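Keeping a Shared Table in Order

Nov 15, 2023

Readers of this blog will know that Sirarley moved to open seating in June. Assigned desks were retained for most staff, but the white tables on our floor belong to no single team, and their upkeep has been a matter of some discussion. I have set out my own practice for the table nearest my desk.

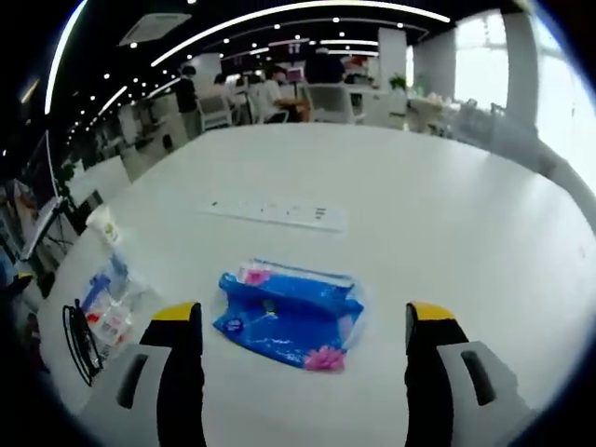 The first question is what should be permitted to stay. Our Westumcombe office allows nothing on its tables overnight, and I consider that rule too strict. The white power strip has a fair claim to a permanent place, and a pack such as the blue one with pink flowers may reasonably remain. Eyeglasses should go home with their owner – I have 3 unclaimed pairs in my drawer at present.

Paper cups and water bottles are to be removed by the person who brought them. Small packaged goods may be kept together in a clear bag, so that the contents can be checked without emptying it. 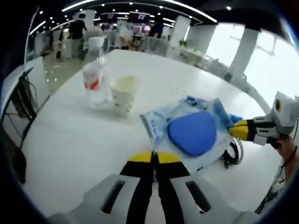
Cables and Packets

Cables are the more difficult subject. The Skollby floor guide devotes 2 pages to them and recommends labels at both ends. I have found a loose coil sufficient, and the black cable here is kept that way. It should not, however, rest on the bag of supplies, as it partly does below. Crumpled cups are also to be discarded promptly.

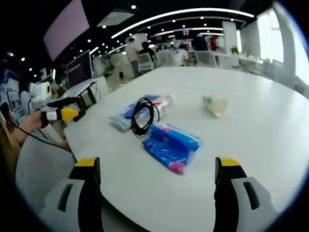
Storage is the remaining matter. I have requested a shallow Kalinowski tray, 21 inches long, for the middle of the table. The coiled cable, the flat blue package and the red and white packet would all be placed in it, leaving the rest of the surface clear for work. The request is under review, and I will report on the tray once it has been in use for a month.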